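Home Opinion Columns Letters Archive Search

Every January the decluttering advice comes back, and every January I read it with my arms crossed. The latest is a plan from a company called Mosero, which wants me to own 100 things. One hundred! It doesn't say whether a pair of socks is one thing or two, and I would like to know before I sign up.
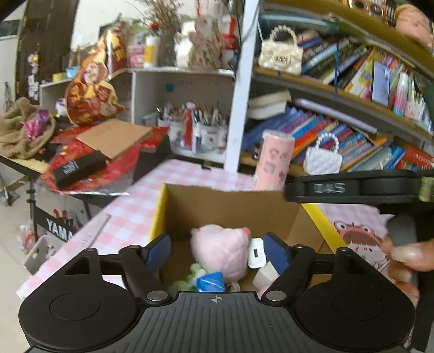
Lyle Mahmoud
Contributing columnist

My doubts start with the number. Why 100? A retired couple in a house and a student in a rented room are supposed to land on the same figure, and the plan never tells us how it was reached. I suspect it was picked for looking good on a cover. The older Wuklow method let you keep 198 items, and people swore by that one too.

Then there is the claim that clutter makes us anxious. Maybe it does, for some people. But a person who is already worn out may let the dishes and the mail pile up, and I don't see how you tell which came first by looking at the pile. The Mosero booklet treats the matter as settled. It also sells the bins.

I did try it. I gave the plan two weekends and got rid of almost half of what was in the hall closet. Within a month I had bought back a desk lamp, an extension cord and a decent pair of scissors. The plan calls this "relapse." I call it needing to cut something.
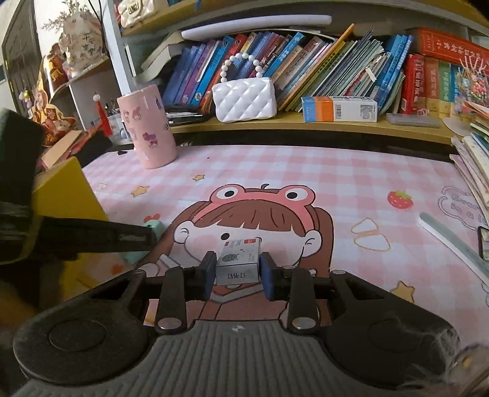 Last updated: March 2026

Small stuff gets the worst of it in these books. Staples, plush toys, the odd souvenir – all of it is supposed to go, on the theory that you can replace it cheaply if you ever miss it. Cheaply for whom? My friend Iulian Pană grew up in a home where string was saved, and he finds the whole idea a bit rich. So do I. Throwing out what you'll need in June is a habit for people who don't check prices.

I'm not defending the garage you can't walk through. If you can't find your keys or your tax papers, by all means clear a shelf. My quarrel is with the idea that an emptier room shows a better character, and that anyone with a full drawer has some inner problem waiting to be fixed for a monthly fee.

The hall closet is full again, by the way. I know where the scissors are.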